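Home | Programs | Reports | Partners | Contact

Progress Report: Textile Handling Open Day, Dosorgate

The open day funded under the Priria grant was held at the Dosorgate site in February. It drew 200 visitors, against a target set before the site was expanded. Demonstrations ran in groups of 20, each lasting 19 minutes, with questions taken afterward.

Visitors watched the arm pick up garments and other soft items at close range. Anselmo Furtado led the sessions and explained how the gripper takes hold of layered and ribbed fabric, which remains the hardest part of the work. Staff from Godoy attended the morning groups and have asked for a second visit. 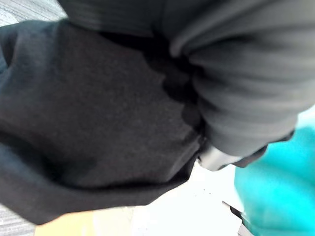 Spending on the event stayed within the approved budget. The remaining funds will be applied to 10 school visits, subject to written approval from Prasley.

Contact the Programs Office | Copyright Prasley | Back to top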